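Gediminas Raudsepp had emptied the same bin since lunch, and he was beginning to feel he knew it. Allus paid by the accepted example. An accepted example was smooth, unhurried and showed no sign of a man thinking about his mortgage.

"Lift by the rim," said Rimantas Jaunzems, who had the list. "Pause. Carry. Try to want it."

"Want what?"

"The bin to be somewhere else. Ķēniņš picks up on reluctance."

Ķēniņš was the model. It lived on a server in Brusari and had so far learned, from 806 examples, to approach a bin and stop. 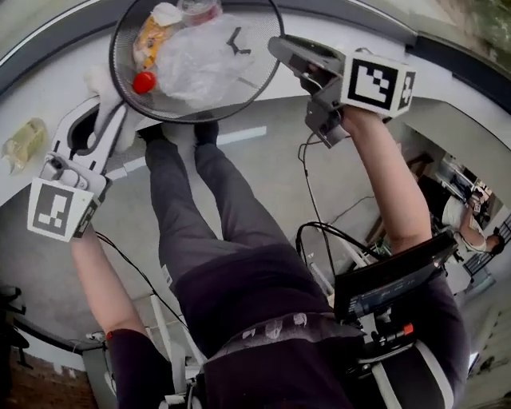 "It's copying you," said Rimantas. "You always stop."

"I stop because you say pause."

Rimantas looked at the list for a while. Then he wrote something on it, very small, and turned the page over.

By four o'clock they had 49 more, of which the checker had thrown out 11. Five were marked "hesitant". One was marked "sad". Gediminas asked whether sad was a category, and Rimantas said it was now. He suggested a sit-down.

Gediminas sat and looked at the trees, which had been cut back hard and seemed to be getting on with it. His hands were still in the grippers. He thought about his tea, and found he was planning the approach. 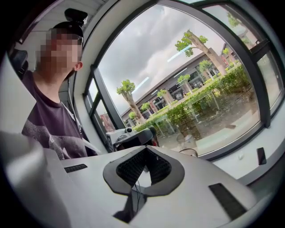 Gediminas by the window, between bins.

"Are we still recording?" he said.

"Lovely stuff," said Rimantas. "Don't move."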